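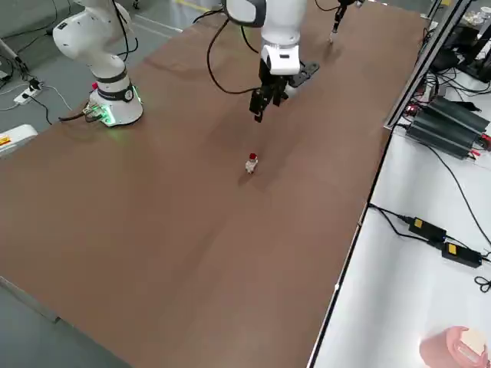 Communiqué de presse
Février

Hernau compare des pinces parallèles et des contrôleurs sur un poste à deux bras

L'intégrateur Hernau publie les premiers résultats d'une campagne d'essais menée dans son atelier de Prokenport. L'objectif était de choisir l'équipement d'un futur poste de tri et de mise en boîte de petits objets légers, destiné au fabricant de jeux Rocha. La campagne a porté sur deux points : la pince montée en bout de bras et le contrôleur chargé de coordonner les mouvements des deux manipulateurs.

Le poste d'essai comprend deux bras collaboratifs blancs qui travaillent au-dessus d'une même table longue, couverte d'un panneau brun lisse. Les deux bras peuvent atteindre la partie centrale du plateau. C'est dans cette zone commune qu'ont été posés les objets à saisir, parmi lesquels des figurines de jeu de petite taille. Les alimentations sont installées à côté, sur une table blanche séparée du plan de travail par un rail en aluminium.

Six modèles de pinces ont été évalués. Tous sont électriques et à doigts parallèles. Hernau a écarté dès le départ les ventouses, mal adaptées aux surfaces courbes des figurines, ainsi que les pinces pneumatiques, car le site de Rocha ne dispose pas d'air comprimé dans le bâtiment concerné.

Chaque pince a suivi le même programme. L'objet était d'abord présenté debout, puis couché sur le côté, puis couché avec une orientation aléatoire. Le bras devait le saisir, le lever, le transporter vers l'autre moitié de la table et le reposer sans le faire basculer. Une seconde série reprenait ces gestes avec un passage de l'objet d'un bras à l'autre. Les opérateurs ont relevé les prises manquées, les chutes et les marques laissées sur la peinture.

Quatre des modèles ont terminé le programme complet. Les deux autres ont été retirés avant la série de passages de bras à bras. Le premier ne descendait pas assez bas en effort de serrage et marquait les pièces peintes. Le second avait un corps trop large : lorsque l'objet se trouvait près du centre de la table, le logiciel refusait la trajectoire par sécurité.

« Nous pensions départager les pinces sur la vitesse de fermeture, et cela n'a presque pas compté », indique Juraj Kubíček, responsable des essais chez Hernau. « La différence s'est faite sur la forme des doigts et sur la régularité du serrage à faible effort. Une figurine couchée offre peu de hauteur. Il faut des doigts fins, qui descendent très près du panneau sans le toucher. »

La pince retenue pour la suite est un modèle à doigts noirs étroits, dont le mors a été repris par l'atelier de Hernau. Une garniture souple a été collée sur la face intérieure. Elle s'use et devra être remplacée périodiquement. L'intervalle de remplacement n'est pas encore fixé et dépendra des essais d'endurance.

La deuxième partie de la campagne a opposé deux architectures de commande. Dans la première, chaque bras garde son propre contrôleur et les deux échangent des signaux simples : zone libre, zone occupée, objet saisi. Dans la seconde, un contrôleur unique, développé par la société Jitley, calcule les trajectoires des deux bras ensemble.

L'architecture à contrôleurs séparés s'est montrée la plus facile à mettre en service. Elle oblige toutefois un bras à attendre que l'autre ait quitté la zone commune, ce qui allonge le cycle dès que les objets sont regroupés au milieu de la table. Avec le contrôleur unique, les deux bras peuvent s'y trouver en même temps, à distance contrôlée. Le temps de cycle en passage de bras à bras a baissé d'environ 6 % par rapport à la première solution. L'écart est plus faible que prévu. Hernau l'attribue en partie aux marges de sécurité, volontairement larges pendant les essais.

Le contrôleur de Jitley a par ailleurs connu des arrêts intempestifs au début de la campagne. Ils venaient d'une mauvaise déclaration du volume de la plaque de montage de la pince, que le logiciel jugeait parfois en collision avec le bras voisin. Une correction du modèle géométrique a supprimé ces arrêts. Les équipes des deux entreprises ont rédigé à cette occasion une procédure de vérification à suivre à chaque changement d'outil.

Le câblage a aussi fait l'objet de remarques. Les câbles extérieurs courent le long des bras et forment des boucles qui doivent rester assez longues pour ne pas tirer sur le poignet, sans descendre dans la zone de travail. Sur le poste définitif, ils seront placés dans une gaine et fixés en plusieurs points. « Pour des essais, on veut pouvoir démonter une pince rapidement, donc on laisse du mou », précise Juraj Kubíček. « En production, ce n'est pas acceptable - un câble accroché, et le poste s'arrête. »

Rocha a validé le choix de la pince. Le choix du contrôleur reste ouvert. Le fabricant souhaite comparer le coût de maintenance des deux solutions et vérifier que son personnel pourra modifier lui-même les programmes lors des changements de gamme. Jitley doit fournir pour cela une version simplifiée de son interface.

La prochaine étape est un essai d'endurance sur le même poste, avec la pince retenue montée sur les deux bras. Il portera sur des objets de formes plus variées, y compris des pièces souples qui n'ont pas encore été testées. Les relevés détaillés de la campagne, avec les réglages de serrage utilisés pour chaque modèle, sont disponibles sur demande auprès de Hernau.

À propos de Hernau

Hernau conçoit et installe des postes robotisés pour la manipulation de petites pièces. L'entreprise réalise ses essais de préhension dans son atelier de Prokenport, où elle reçoit également les clients qui souhaitent faire évaluer leurs propres produits avant commande.

Contact presse : service communication de Hernau, atelier de Prokenport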